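The smoothie cure, and who it cures

By Léonie Joly

Every January the liquid breakfast comes back, and every January it costs more. Tundano's latest plan promises "cellular renewal" in two weeks for a little under 200 euros. I asked the company which cells. The press office sent me a recipe for beetroot.

Anatole Royer, a dietitian in Ivside, has had this talk with patients for years. "They drink their fruit at eight and are starving by ten," he says. "Then they blame themselves."
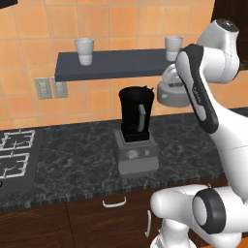

A blender on a marble worktop: the diet trade's favourite bit of kit.

Tundano points to a survey of 3,000 customers, most of whom said they felt lighter. Lighter than what? Nobody was weighed, and people who gave up in the first days weren't asked. Chang-ho Cha, who ran the survey, told me it was "meant as a mood check". The adverts don't mention mood.

I did the plan myself and lost around 2 kilos. They were back before the spinach in my freezer had run out. Royer suggests porridge.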